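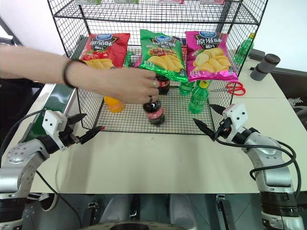 Chips and soda share a wire rack, with a hand on one of the cola bottles.

Vinden says it can cut the time people spend hunting for snacks by 72 percent. The Durham company's answer is a way of stocking an ordinary wire rack: chips upright at the back, bottles in front, boxes on the shelf overhead.

The firm began pitching the layout to office break rooms this month, with a setup guide and a visit from a stocker. It says 2,000 workers took part in its trial at sites in Durham and Powell. It has not said who timed them, or what they were doing before.

The idea is easy enough to like. Chip bags that stand up show their fronts, so red, green and pink flavors can be told apart from across a room. Bottles are less cooperative. Put two colas one behind the other and somebody still has to reach past the first to get the second, and tall bottles hide the bottoms of the bags.

Provgate, a break room supplier that tried the layout at 13 offices, said it had kept it at most of them but had seen no change in what people bought - or in how often the racks needed straightening.

Vinden plans to publish its trial results in November. Until then, a break room with a rack and a free Sunday can try the same thing at no charge.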